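About Clelum

Clelum is a label and packaging design studio in Brorkadbridge. Lok-yiu Kwok and Wajid Rajput started it above a tire shop, having both been let go by the same printer in the same January, a coincidence the printer still insists on.

We now have a staff of nine, one good kettle and 2,536 swatches in a filing system only Wajid claims to understand. Most of our clients make food, paint or something for the garden. A few make all three, and we've learned not to ask how close together.

You'll get two concepts from us, never 29. If you hate both, we'll sulk until lunch and then draw another — that one's usually better, to our annoyance. 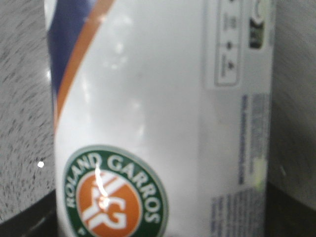
Navy and orange stripes on white, with a green logo lower down.

The studio is on Riviere Street, up the stairs. Please phone ahead, as the bell hasn't worked since we moved in.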